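Stop Asking Stores to Take Back Everything

My sister-in-law returns things the way other people check the mail. She orders three pairs of shoes, keeps one, and drops the other two at the counter on Sunday after church. She has never paid a cent for it and she thinks of it as shopping. I did the same for years, and I've come to think stores should charge for it.

I ran the back office of a housewares store called Brerkden for 6 years, up until it was sold. It was one location with a small website. In our last full year we shipped 3,773 orders, and 2,172 of them had at least one item come back. People hear that and assume we sold junk. Most of what came back was fine. It was the wrong shade of blue, or it was a gift for someone who already had one, or the customer had ordered two sizes of the same storage basket to see which fit under the bed.

A returned basket does not go straight back on the shelf. Somebody opens the box, checks for hair and scuffs, finds the right tag, and decides whether it can be sold as new. Often it can't, even when there is nothing wrong with it, for the simple reason that the packaging is torn and customers won't pay full price for torn packaging. Then it is marked down, and if it doesn't move it goes to a liquidator who pays by the pallet. We sold our overflow to an outfit called Grukano. What they gave us for a pallet didn't cover the labor of building it.

All of that cost went into prices. The woman who measured her shelf before ordering paid for the man who didn't. I never heard anyone argue that this was fair, but I heard plenty of people argue that free returns were a right.

Maureen Parsons, who bought for us and who disagreed with me on this the whole time I knew her, made the best case for the other side. You can't feel a towel through a screen, she said, so the return is what replaces picking it up in the store. Take that away and people who live an hour from a decent shop are worse off. She also pointed out that product photos lie, ours included. She was right about the photos. We once sold a Sistalia lamp that looked two feet tall on the page and came up to my elbow when I stood it on the floor -- or so the first dozen callers seemed to think it should.

So I would keep free returns for anything broken, late, or not as described, with no argument at the counter and no restocking fee. If the store got it wrong, the store should pay. For a change of mind, charge a flat few dollars. It doesn't have to be enough to punish anybody. When we tried it for 29 days one October, the double orders dropped off almost at once, and sales held steady. Then the owner got nervous about a couple of angry emails and took the fee away.

Bigger sellers could do it more easily than we could. They won't go first, since each one is afraid of the others.

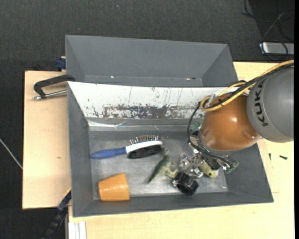
I don't blame them much for that. A shopper comparing two sites will pick the one that says "free returns" even if the price is a little higher, and I have caught myself doing it. Last winter I ordered a Munshi kettle on exactly those terms. It was larger than I wanted. I kept it, mostly out of stubbornness, and I've gotten used to it.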